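About > Our Company > Who We Are

Who We Are

Zirkitz is a small workshop for curtains and window textiles. We measure, cut, sew and hang. We do not sell sofas, lamps or carpets, although some customers ask us every month. Curtains are enough work for us, and we like this work.

The company was started by Rania Bitar, who learned to sew linings in the workshop of her aunt. In the beginning she had one table and one machine, and she hung all the curtains herself in the evening, when the customers came home from their jobs. Today we are 7 people. The table is much longer, and Rania still checks each hem before the curtain leaves the house.

The people

Rania Bitar is the owner. She makes the first visit to most customers and she decides about the fabrics we keep in stock.

Elie Darwish does the measuring and the hanging. He measures every window two times, on the top and on the bottom, and writes down the smaller difference too. In old apartments the floor is almost never straight, and a curtain shows this very clearly.

Nouhaila Alaoui is the head of sewing. Before she came to us she made wedding dresses, and from this time she has her great patience with thin fabrics. If your curtain is sheer, it was very probably on her table.

Carla Kassab answers the telephone and writes the offers. She speaks four languages and can explain the price in all of them.

Yayra Quaye joined us as an apprentice and stayed. She takes care of the repairs: hooks, torn hems, curtains which became shorter after washing. Two more colleagues help us with cutting and ironing.

What we make

The biggest part of our orders is sheer curtains for living rooms and bedrooms. People want to have the light but they do not want that the neighbors look on their breakfast. For this we work mostly with open, light weaves in white, off-white and cream. Pure white looks very clean in the shop, but at home, next to a warm wall, it can look a little blue. We ask you to take the sample home and keep it on the window for one full day, morning until evening, before you decide.

We also make lined curtains, blackout curtains for bedrooms, and simple panels for offices and waiting rooms. For customers with a holiday house we keep the measurements in our book, so a new pair can be ordered by telephone.

Our fabric comes mainly from two suppliers, Hijazi and Dronard. With Hijazi we have worked from the first year. At this moment we have 27 sheer fabrics in the sample book. It was more in the past, but too many samples made people tired and they went home without choosing.

How we work

First you call us or come to the shop. Carla asks you for the approximate width of the window and which floor you live on. Then Elie or Rania comes to you. The visit costs nothing if you live in the city, and you are not obliged to order after it.

We recommend for sheer curtains a fabric width of two times the rail, sometimes a little more. With less fabric the folds become flat and in the evening the curtain looks like a bed sheet. Some shops will sell you less to make the offer cheaper. We prefer to propose a simpler fabric and enough of it.

The sewing takes 5 working days after the fabric arrived. Before Christmas it can be longer, so if you want new curtains for December, please order in good time.

On the day of hanging we bring a ladder, a steamer and a cloth for the floor. We put the hooks, we hang the panels, and we arrange the pleats by hand from top to bottom. After this we tie them softly with a band of fabric and ask you to leave them closed like this for two nights. It helps the folds to remember their place.
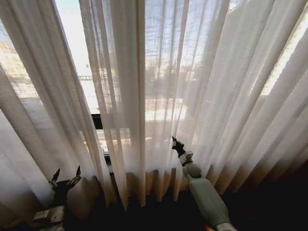
Sheer off-white panels in long pleats, with daylight coming through the folds.

A good sheer curtain changes during the day, and this is the thing we love most in our profession. When the sun is strong, you see trees and houses only as soft shadows. When it is cloudy, the fabric becomes quiet and more grey. In the evening, with the lamp on, please remember that people outside can see more than you think. For rooms on the street side we suggest a second, heavier curtain on the same rail.

Washing and repairs

Wash sheer curtains with cold water, on the gentle program, and do not fill the machine more than half. Hang them back when they are still a bit damp. They do not need ironing in most cases. If you do not have time for this, we can take them down, wash them and hang them again. Yayra plans these visits and usually has free places in spring.

Repairs are also possible on curtains which we did not make. Bring them clean, please.

Our shop

We moved to the present rooms when the old workshop became too small for the long table. The new one has 475 square feet for sewing, and the sample room is in front, with a window to the south, so you can hold the fabrics against real sun. Please come before four o'clock if you want to see the colors properly. Coffee is always there, and children may play with the box of old curtain rings.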